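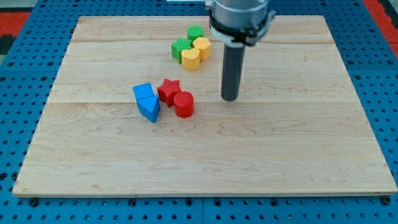 End-effector comparison, catch-up no. 7
November 26, 2024, upstairs meeting room

In the room: Mabli Rees, Fongchan Saengthong, Margareta Ghiță and me, Kathleen Hayes (taking the notes, so blame me for any mistakes). Nuala Ní Bhriain dialled in from Drenda and lost us twice.

1. Last time's notes
Fine, apart from me spelling Telorar with two Ls all the way through. Sorry, Fongchan!

2. The plain rod
We spent most of the hour on this one. Mabli has been running the pushing tests with the straight rod and she's a convert. She likes that there's nothing to open or close, so when a push goes wrong she only has the path to look at. She did 200 pushes with the coloured blocks and logged the lot. Cylinders wander, stars catch on their neighbours, and the blue prism spins if you touch it anywhere near a corner. I asked if we could say "rod is better" in the report and got a firm no from Margareta, who pointed out that it can't pick anything up (fair enough). We agreed to score pushing and picking separately.

Fongchan wants the tip a touch higher off the wood, as he's worried about scoring the board. Mabli would sooner leave it alone until the set is finished. We left it alone.

3. The two-finger gripper from Plustum
Came back from repair with a new cable. Margareta had it on for one afternoon and it closed properly every time, but she says the fingers are too fat to get between blocks that are touching. Nuala asked if we could just space the blocks out. Long chat about that, a bit heated, and I've not written it all down. The upshot is that both tools get the same starting layouts, touching blocks included.

4. Controllers
Fongchan has tried the Woldemariam controller against our old one. The new one feels smoother on slow moves but he had 6 stops he couldn't explain. He's going to send Nuala the logs. My guess is the settings, his is the cable, and we have a biscuit riding on it.

5. Money
There's about 800 pounds left for parts until April. Margareta would like softer finger pads, I'd like a spare rod. Both, if the quotes are kind.

6. Who's doing what
Mabli: finish the pushing set, then share the log.
Fongchan: logs to Nuala, and leave the tip height where it is!
Margareta: quotes for pads and rod.
Nuala: look at the stops, ring Fongchan.
Me: scoring sheet with two columns, and book a room with a better phone.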